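Remembering the Waturer Playset

My brother and I wanted only one thing the year I turned 11, and it was the Waturer playset from the Gurnley cartoon. You filled the tank, pumped the little lever, and the castle gates swung open (most of the time, anyway!). I still hum the theme song while I do the dishes.

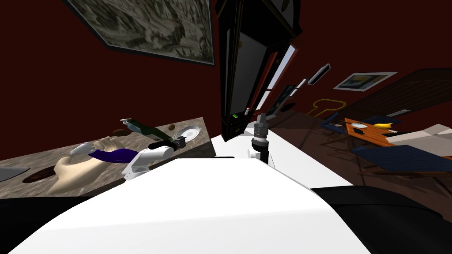
We saved from October on, and when we finally got it home we lost the instructions the same afternoon. Kettle was my favorite figure, a grumpy fellow with a lid for a hat, and my brother always had to be Lovent. I found a boxed set online last week for 130 dollars and I've been going back and forth on it ever since. The cartoon ran for 60 episodes, and I'd happily sit through every one of them again. 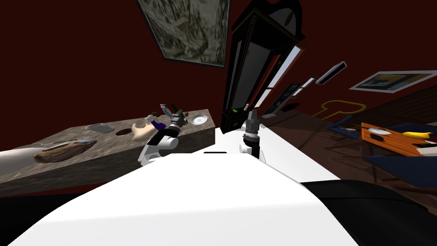
Robot arms by the stone countertop, with a clock behind.

If you still have a Kettle with his lid, do leave me a comment.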